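Cluden Household Objects Study
Progress report to the Perico Fund, second period
Prepared by the Cluden project office, January

1. Work covered

This report covers the second funding period of the Cluden study of everyday objects and the ways they end up lying on, under and against one another. The grant pays for the object store, the table bays and the written layout records. All three were in use during the period.

The plan called for 3000 layout records by the close of the grant. The total now stands at 1707. Work on mixed soft and rigid items went more slowly than planned, and the remaining records have been scheduled with that in mind.

2. Table bays

The bays at the Banham site are now fitted out to one pattern. Each has a fabric-covered table in the blue range and brown pleated curtains hung in panels between upright posts. The curtain was chosen over painted board because it cuts down stray light and can be taken down for washing. The fabric top keeps light items from sliding when a neighboring item is moved, which was the main fault noted in the first period.

One drawback has come up. The fabric picks up lint from plush items, and a lint roller has been added to the supply list for every bay.

3. Partial cover layouts

The largest share of effort went into layouts in which one item partly hides another. Rubber chickens were used heavily in this group. They are bright, they bend, and they have a clear head end and foot end, so a record can state which part is hidden. Two in the same layout make a useful pair: one left in plain view on a flat sheet, the other set with a printed food carton.

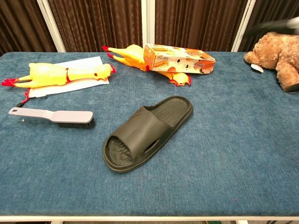
Figure 1. Partial cover layout with two rubber chickens, a sheet of white paper and a printed snack box.

The recording form had a weakness with this type of layout. It offered "under" and "inside" as separate entries, and an open carton on its side can be read either way depending on where the reader stands. Two readers working from different positions often disagreed. The form now has a third entry, "overlapping, relation unclear," to be used when the open end of a carton faces the item next to it. Older records with cartons are being checked against the new wording - this is slow, and it will run into the next period.

Paper sheets caused less trouble than expected. They are logged as a base layer, with the angle to the table edge given in words only. Small tags or strips at the edge of a sheet are logged as separate items, even when they may belong to the sheet.

4. Footwear and plush items
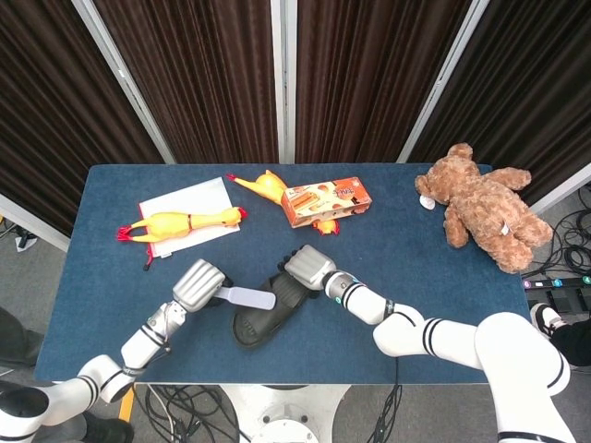 Footwear was added to the item list in this period, beginning with slip-on styles. These are recorded by the direction of the toe end and by whether the strap side faces up. Plush bears are recorded by head and leg direction, with a note of any tags showing. Where a bear lies near the edge of the table, the record must say so, as the edge cases are to be counted separately in the final report.

Curly plush has proved hard to outline on the forms. The outline is now drawn to the body of the bear, and loose fibers are ignored.

5. Object store

Stockdale supplied shelving and lidded bins for the store, and both are in place. Bins are labeled by item group: soft toys, rubber toys, food cartons, paper goods, footwear. A stock check found 13 items too worn for further use, mostly cartons with crushed corners. Replacements have been ordered from the existing budget line.

6. Open points

- Recheck of carton records against the revised form: under way.
- Written guide for new recorders: draft complete, five sections, not yet reviewed.
- Spare table covering: quote received, order on hold until the next payment.
- Second footwear group (laced styles): not started.

No change to the overall budget is requested. The project office asks the fund to approve moving the unspent print allowance to the object store line before the next period opens.

Contact: Cluden project office, Banham site | Copyright Cluden | Back to top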